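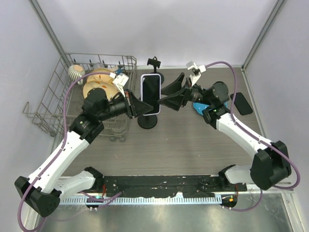 Welcome to Utholm! We are a small homewares shop with a very large soft spot for kitchen counters, and for everything that ends up living on them. Plates, cups, dish racks, a stand for your phone so you can follow a recipe with flour all over your hands -- if it gets used every day and has to share a crowded counter with everything else, we probably carry it, or we're arguing about which one to carry.

## How we got going

Utholm opened in October with 4 shelves and a front window that stuck. Our first shop was on Budov Street, next to the shoe repair, and we sold almost nothing but secondhand plates. People kept asking us where to put them all, so we started looking for dish racks. Then they asked about cups. You can guess the rest! We moved to our current space at 202 Margaritis Lane once the boxes had taken over the stairs.

## What's on our shelves

We love a plate with something going on. Small painted motifs in orange and brown, polka dots, wavy rims, stripes, the sort of thing your aunt had and you secretly hoped to be given. Mixed sets are very welcome here, and you can always buy a single plate.

Wire racks are our other great love. They're simple, they let the air through, and a good one holds dinner plates upright without making them lean on the cups. Bring your biggest plate along when you come shopping for one (really, bring it, we have plenty of newspaper to wrap it in) and try it in the rack before you pay.

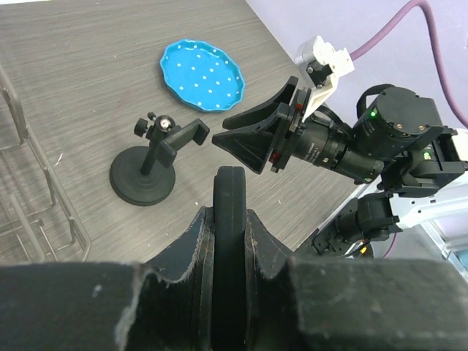
Phone stands came later, and we were a little slow to come around to them. Now we wouldn't cook without one! We like a heavy round base and a clamp on a ball joint, so you can tip the screen toward you while you stir. A light base slides as soon as you poke at the screen with a knuckle, and then your phone is in the batter.

## The Fallell table

At the back of the shop is a long table we call the Fallell, after the street where we found it. That's where we hold our counter evenings, 2 a month, with room for 20 people if everyone is friendly about elbows. We set out plates and racks and stands and try different ways of arranging a small kitchen. Tall things in the back corner of the rack, plates toward the front, phone where you can see it from the stove. It's free, there's usually cake, and people go home full of plans for their own sink.

## Come and see us

Stop in whenever the lights are on. We buy plates too, chips and all, so bring a box if you're clearing out a cupboard -- we'll happily go through it with you.

Page last updated 2020-08-09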